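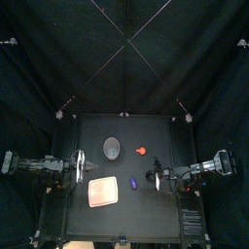
Progress report 2, two-arm sorting project
Cường Từ
Wednesday, March 13, 2024

So the big question since February has been whether our policy (we call it Fasar, long story) learns better when we shuffle the objects between demonstrations or when we leave them in the same layout. I went in pretty sure shuffling would win. It did, but by less than I wanted!

The setup is the one from my first report: two arms facing each other across the table, black fabric on the walls and ceiling, and four things to handle — the cup, the pink tray, the toy eggplant and the little orange-red toy. The task is to get both toys onto the tray without knocking over the cup. I teleoperated all 592 demonstrations myself over 8 sessions, and my wrists would like a word with whoever picked that number (me).

I trained on 300 fixed-layout demos first, then on the remaining 292, which were all shuffled. Same network, same training time. On layouts it had seen, the fixed model looked great. Move the tray toward a corner, though, and it kept reaching for the old spot. The shuffled model followed the tray most of the time but got clumsy with the eggplant, mainly when it lay sideways to the gripper. I think the fingers need a wider opening before the approach, and I didn't vary that enough in my demos.

One thing I'd do differently is the handoff. I let either arm grab anything, so the demos disagree about who goes first, and sometimes both arms just hover. Lưu from the Wirnport group suggested labeling each demo with a lead arm — I've started relabeling and it's slow going.

Next up: finish the labels, retrain, and rerun the corner tests before the Wokutholm visit.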